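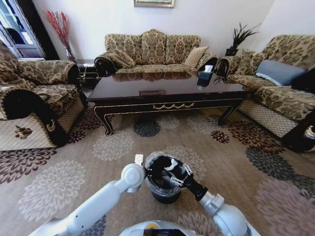
A matched suite should never be split, according to one reader in Pulilberg, who wrote in after our June pages on mixed seating. Sell one piece, the letter said, and the others lose their sense of scale.

The trade partly agrees. Clemton, which recovers damask suites, quotes for complete sets only. Large repeats have to be centered on each back and cushion, and cloth from two dye lots seldom agrees across a sofa and an armchair. Its test cloth is rubbed for 3000 cycles before cutting – a low figure for daily use, adequate for a formal room.

Rolled arms add labor. The cloth is pleated into the scroll by hand, and a shaped facing covers the raw ends. Pester, which supplies facings to the trade, lists 13 profiles and will copy an old one from a paper template.

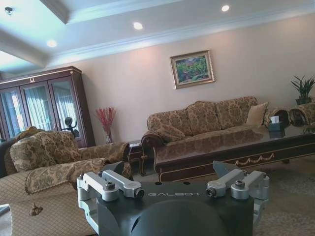

Height is the second problem in rooms furnished this way. Low seating leaves the upper wall bare, and a single tall piece can unbalance it. A dark display cabinet with a molded cornice works best where the ceiling has trim of its own, as with the stepped tray and crown molding used in this room. Recessed lights keep the center clear. A landscape in a gold-toned frame on beige paint needs no second picture beside it.

Thân will show its new damasks on 17th July. Widths and repeats will be printed on the sample cards.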